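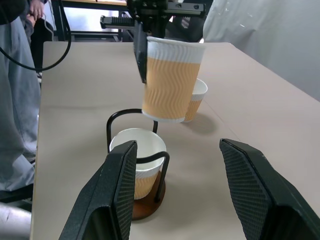 How to comment on a proposed ordinance in Pondale

Any resident can speak or write to the council before a vote. You don't need a lawyer.

1. Get the full text. The clerk posts each draft with the agenda. Read the draft itself – the summary often leaves out penalties and exceptions.

2. Sign up. Speaker requests close at noon on the Monday of the meeting. Give your name and the item number.

3. Write it down. Speakers get 2 minutes, enough for 175 words or so if you read slowly. Say first whether you support or oppose the item.

4. Name the section. If you think a rule limits speech, such as the permit requirement for handing out leaflets, quote the line and say what you want changed.

5. Send a copy. Written comments go to the clerk, Itziar Zabala, and become part of the public record. Leave off your phone number if you don't want it published.

If the council amends the draft, check the new version. Comments on the old one stay in the file, but you can send another.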